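Getting There: Passenger Information on the Coach and Rail Transfer from Covden to Estthorpe

Student project report, Travel and Tourism Management
Submitted 5 June 2020
Project group: Setareh Parsa, Ilir Shehu, Emilian Sârbu
Project advisor: Oleksandra Kovalchuk

1. Background

Estthorpe is a family resort town with one large amusement park, a lake, and a small rail station. Most visitors who do not drive reach it by way of Covden, where they change from a long-distance train or a flight to a transfer coach. The coach is run by Softić under contract to the park. A regional train also serves the route, but it leaves from a separate station on the other side of Covden and requires a further change at Carkis.

The group chose this subject after reading visitor reviews of the park. A large share of the negative reviews dealt with the journey and hardly mentioned the park. Families wrote of waiting at the wrong stop, of coaches that had been retimed without notice, and of drivers who could not say whether a later service would run. The park itself was rated well by many of the same people.

The project set out to establish what information a passenger receives between booking and arrival, where that information is missing or wrong, and what could be changed at low cost. Ticket prices and vehicle quality were left out of the study. All fieldwork was completed before scheduled services were reduced in the spring, and the findings describe the timetable that was in force before that reduction.

2. Method

The group collected 288 written reviews that mentioned the transfer. Each review was read by two members, who assigned it to one or more problem types. Where the two readers disagreed, the third member decided. Agreement was high for reviews about missed connections and lower for reviews about staff, since many writers did not make clear whether they were describing coach staff, airport staff, or park staff.

The group also made the journey itself on 11 occasions, at different times of day, and kept a written log of every sign, announcement, email, and text message received on the way. Finally, short interviews were held with Softić office staff and with the visitor desk at the park.

Reviews came from three public travel sites. Reviews in languages other than English were included when a group member could read them without translation software. This limited the set, and visitors from some countries are probably underrepresented.

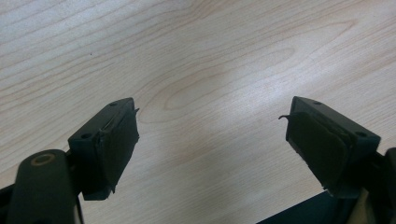
Why was the train through Carkis not treated as an equal alternative to the coach?
The change at Carkis allows four minutes between platforms, and the park does not sell a through ticket, so few families with luggage choose it. It was studied only as a backup for passengers who had missed the coach.

3. Findings

3.1 Before departure

The confirmation email gives the departure time and a booking number. It does not give the bay number at Covden, and the link to the stop map leads to the home page of the park. Passengers who booked through a travel agent received a printed voucher with a different name for the stop. Both names are in local use, but only one appears on the sign.

Changes to the timetable were sent by email to the person who had made the booking. Where a grandparent or an agent had booked, the travelers did not receive the message. Softić confirmed that its booking form has a field for a second contact. The form used by the park does not.

3.2 At Covden

The stop is a short walk from the arrivals hall. The first sign is placed beyond the taxi line, so a passenger must already have chosen the correct exit in order to see it. On the logged journeys the group saw three different versions of the timetable posted at the stop, one of which had expired. No staff member was present in the evening.

The help telephone number printed on the timetable closes before the last coach leaves. A recorded message then directs callers to the website. Passengers with small children — the main customers of the service — were the group most often found waiting without any idea whether the coach was late or had gone.

3.3 On board

Information on board was generally good. Drivers announced the stops clearly and helped with strollers. The weak point was the intermediate stop at Carkis, where the coach waits for connecting rail passengers. The reason for this wait was rarely announced, and several reviewers believed that the coach had broken down or that they had been taken to the wrong town.

3.4 On arrival

The coach stops at the hotel entrance first and at the park gate second. Day visitors often got off too early and walked the remaining distance. The visitor desk keeps a supply of park maps on which the coach stop is marked in its former location. According to the desk, 3000 copies of the map were printed before the stop was moved, and the remaining stock is to be used before a new version is ordered.

4. Discussion

Most of the problems recorded are problems of coordination. Softić holds the correct timetable, and the park holds the contact details of the passengers. Neither has a routine for passing the information to the other when a change is made at short notice. As a result, accurate information exists at every stage but does not reach the person standing at the stop.

The reviews also show that the delay itself was not the main cause of anger. Writers who had been told about a long wait described it in mild terms, while shorter waits with no explanation drew some of the harshest language in the set. The group had expected the length of the wait to matter more. The review set does not allow a firm conclusion on this point, as few writers gave exact times.

A draft of this section was circulated for comment before submission.

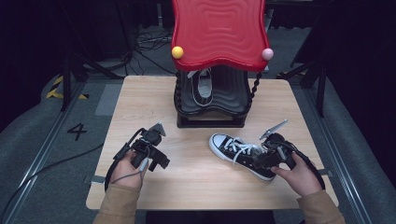
Borislav Dimitrov replied that the draft placed too much weight on the operator. In his view the park sells the transfer as part of its own package and should therefore answer the telephone until the last coach has arrived, whatever the contract says. He also asked that the report separate passengers who were going home from those who were arriving, as a missed coach on the way home can mean a missed flight.

The group accepted the second point and reread the reviews accordingly. Return journeys produced fewer complaints, but the complaints were more serious and more often involved extra cost. On the first point the group remains divided. The contract was not made available, and it is unclear which party is responsible for contact with passengers after office hours.

5. Recommendations

The following measures are proposed to the park and to Softić.

The bay number and the name of the stop, exactly as it appears on the sign, should be added to the confirmation email and to the agents' voucher.

The park booking form should include a second contact, and timetable changes should be sent to both contacts by text message.

A sign should be placed inside the arrivals hall at Covden, before the point where the exits divide.

The help line should remain open until the last coach has reached Estthorpe. If the cost cannot be shared, a message recorded each evening by the dispatcher would be a partial substitute.

Drivers should announce the wait at Carkis and its expected length before the coach reaches the stop.

Remaining copies of the park map should carry a correction sticker.

6. Limitations and further work

The study covers a single route and relies heavily on people who chose to write a review. Passengers whose journey went smoothly are less likely to appear in the material. The group did not travel during the peak holiday weeks, when additional coaches are hired from other firms and the drivers may be less familiar with the route.

A later group may wish to repeat the logged journeys once the full timetable is restored. The coding sheet and the blank journey log are held by the department and can be requested from the project advisor.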